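Small Things That Get Forgotten: Cleaning the Bits and Bobs
Posted Jan 1, 2019 by Sebastian Anghel

Happy New Year, all! I like to begin January with the little jobs that never make it onto anyone's list, and this year I've started with the soft and fiddly things that live on our dark grey table until somebody puts them away. You'll need a bowl, a mild soap (I use the Gondard flakes, but any gentle one will do), a dry toothbrush and a couple of old towels.

Teddy bears and other plush

Check the label first. If it says surface wash only, believe it -- I once soaked a rabbit that said just that, and he was lumpy until February. Stir a spoonful of flakes into 200 ml of lukewarm water, whisk up the froth and use only the froth, working it in with a cloth. Go gently near the eyes and nose. Then lay the bear on his back on a towel, legs in the air, and turn him over after 2 hours or so.
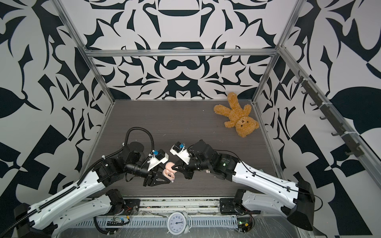
Earbud cases and make-up sponges

Keep water well away from the case. Open the lid, take the earbuds out and go round the hollows with a dry cotton bud, then use the toothbrush along the hinge where the fluff gathers. Sponges are much easier, as they love a good squeeze under the tap with a dab of soap, over and over till the water runs clear.
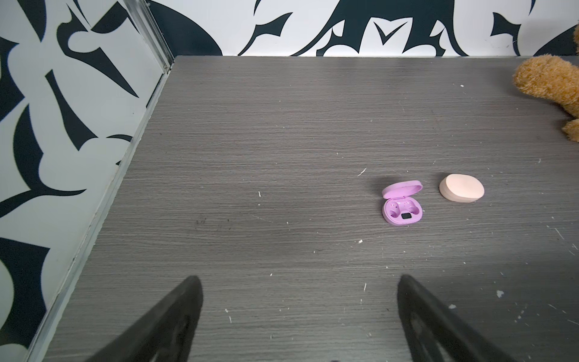
Let the sponge dry right through before it goes back in its bag, and stand it somewhere airy if you can. While you're waiting you may as well wipe the table down, and do follow the grain when you do it -- crumbs and white specks show up dreadfully on a dark top, and a barely damp cloth lifts them far better than a dry one, which only chases them about.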